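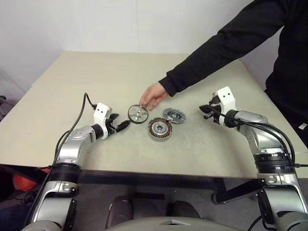
The Follard motor is an outrunner, and it comes apart into fewer pieces than a buyer of second-hand pumps expects. Yevdokiia Melnychuk had written that sentence in the service book in May, in the neat upright hand she kept for procedures, and Andor Magyar had underlined it. On the beige bench the parts lay close enough to touch: the wheel with its dark rim and spoked silver hub, and the stator, larger, copper-coloured windings around the whole of its circumference and a silver bearing hub in the middle. Someone had hold of the wheel by its upper edge. The book had no column for that.

The procedure was as follows. Remove the wheel. Remove the rotor. Inspect the laminations for rub marks. Measure each pair of phases and enter the three readings in order, with the temperature of the room. Do not clean the windings with solvent until the readings are entered.

Andor had cleaned the windings with solvent.

'Which one?' said Yevdokiia.

'Unit 3. The Burkmont one.'

She turned to the page for Unit 3. The Burkmont pump had run for more than 4000 hours on bore water and had been sent down by rail in a fruit carton, without a covering letter. Its first two readings agreed to the second decimal place. The third was missing, and beside the gap Andor had drawn a small circle, his mark for a figure he intended to come back to.

'You can measure it now,' she said.

'It won't be the same reading.'

'It will be a reading.'

He fetched the meter. The leads were old and added a resistance of their own, so he shorted the tips, noted the offset, and clipped on. The display wandered and settled. He subtracted the offset on the back of an envelope from Stumau, the bearing supplier, who wrote often about an unpaid account.

The third phase was high. A dry joint at the termination would do it, or a strand broken where the enamelled wire left the slot. He read out the figure and she entered it, with an asterisk, and at the foot of the page wrote: taken after solvent, A.M.

'You needn't put the initials.'

'The book has a column for initials.'

He bent the lamp down and went along the termination with a wooden pick. At the second sleeve the wire moved when it should not have. He slid the sleeve back. The solder was grey and grained, and the strand sat in it like a post in a dry hole.

'Barta's work,' he said. Barta had rewound motors in that workshop for years before either of them, and had labelled nothing. His joints were found one at a time.

Yevdokiia had stopped writing. 'Do you want me to put that?'

Andor considered it while the iron came up to temperature. There was a remarks line, 100 millimetres long, and in four years they had used it for corrosion, ants and one cracked magnet.

'Put joint remade,' he said.

She put joint remade. He fluxed the strand, held the iron to it until the solder ran bright, and took the iron away. They waited the prescribed interval. The second measurement agreed with the other phases to the first decimal place and differed in the second, and she entered it underneath the asterisk – a fourth figure, in a space ruled for three.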